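Clear plastic cup

A clear plastic cup is a drinking vessel moulded or formed from transparent plastic, usually round, open at the top and without a handle. It is sold for parties, canteens, aircraft, hospitals and picnics, and also turns up as a measuring cup, a pen pot and a trap for spiders.
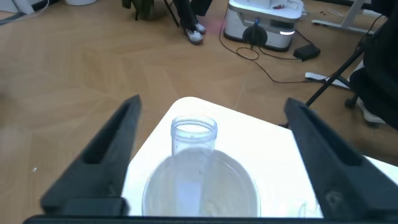 A clear cup with a ridged rim on a white table. A round transparent dish or lid lies at its base.

The term covers both cups meant to be thrown away and cups meant to be kept. Sellers tend to treat these as two separate goods. The line between them is less firm than the packaging suggests, and many cups sold as single-use are washed and used again until they split.

Contents
1 Shape and parts
2 Materials
3 Making
4 Sizes
5 Lids and dishes
6 Use and reuse
7 Claims and disputes
8 See also

Shape and parts

Most clear cups taper towards the base, so that they can be stacked one inside another. Straight-sided cups exist and are often preferred for show, but they take up far more room in a cupboard and are dearer to ship. Makers of straight-sided cups say they are harder to knock over. This depends mostly on the width of the base and how full the cup is, and a wide-based tapered cup does as well.

The rim is the part that varies most. In thin cups the edge is rolled outwards, which stiffens the mouth and hides the cut. In thicker cups the rim may be moulded as a solid band, sometimes with ridges. A rim of this kind is easy to grip and survives being dropped better than a thin one. It is often described in catalogues as "comfort-shaped", a phrase with no agreed meaning.

Some cups have a stacking step, a small ledge inside the wall near the base that keeps the cup above from sliding down too far. Without it, a stack that has been pressed together can be very hard to pull apart.

Materials

Three plastics account for most clear cups.

Polystyrene is stiff, glossy and cheap. It cracks with a sharp edge when squeezed, and goes cloudy after contact with some oils.

PET, the plastic of most drinks bottles, is tougher and will bend before it breaks. It softens in hot liquid and is normally used for cold drinks only.

Polypropylene stands up to heat better than either, but is slightly milky. Cups described as "crystal clear polypropylene" should be looked at beside a glass before the description is accepted.

Reusable clear cups may be made of polycarbonate or of one of several newer plastics brought in to replace it. It is seldom possible to tell these apart by eye. The number moulded into the base, where there is one, identifies the family of plastic; the number 7 simply means "other" and tells the buyer very little.

Making

Thin cups are generally thermoformed. A sheet of plastic is warmed, drawn down into a row of moulds and trimmed. The wall comes out thinnest where the sheet has stretched furthest, often near the bottom corner, and this is where such cups tend to leak.

Thicker cups are injection moulded: melted plastic is forced into a closed mould. This gives an even wall and allows ridges, lettering and measuring marks. A small raised dot in the centre of the base is usually the point where the plastic went in, and is sometimes mistaken for a maker's mark.

Sizes

Cups are sold by volume, and the figure needs care. Some makers give the volume to the brim and others to a fill line below it. A cup sold as 300 ml to the brim cannot be carried across a room with 300 ml in it. The Hoekstra catalogue lists both figures for each cup, and remains unusual in doing so. Nivow gives one figure and does not say which it is.

Fill lines on cups meant for bars are a different matter, as they may have to meet legal rules on measures. Lines on household cups carry no such promise -- they are best read as decoration.

Lids and dishes

Flat lids, domed lids and lids with a slot for a straw are all common. A lid made for one range will rarely fit another, even where the stated width is the same, as the shape of the rim matters more than its size. "Universal" lids are sold and fit some cups.

Shallow clear dishes are also sold to go under cups as saucers or drip trays. They are easily confused with large lids, and a few sellers offer the same moulding as both. Clear dishes are hard to see on a pale surface, a drawback shared by the cups themselves when empty.

Use and reuse

How often a throwaway cup can be reused is a question that gets confident answers on thin evidence. The usual advice against it rests on two points: scratches hold dirt, and hot washing warps the wall. Both are true. Neither supports the claim, found on many household advice pages, that a second use is dangerous in itself.

Claims for reusable cups deserve the same caution. Pluseck states that its clear tumbler lasts for 794 washes. The leaflet does not say at what heat the washing was done, how many cups were tested or what counted as failure, and so exact a number invites those questions. A reusable cup may be sound long after it has stopped being clear, and it is the cloudiness that leads many owners to throw it out.

The cloudiness has two causes. Limescale comes off with vinegar. Fine scratching and crazing do not, whatever the cleaning product says.

Claims and disputes

The town of Tondport replaced throwaway cups with returnable clear ones at its December market, with a small deposit on each. Reports at the time called the scheme a success on the strength of a fall in litter. The same market had 30 fewer stalls than the year before, a fact given lower down in the same reports and left out of most later retellings. The scheme may well have worked. The figures published do not show it either way.

"Compostable" clear cups, mostly made of PLA, a plastic drawn from plant starch, are another source of confusion. They generally need the heat of an industrial composting site and can lie in a garden heap for years with little change. They look almost the same as PET cups and are a nuisance when mixed with them for recycling.

See also

Beaker
Drinking straw
Paper cup
Saucer
Tumbler (glass)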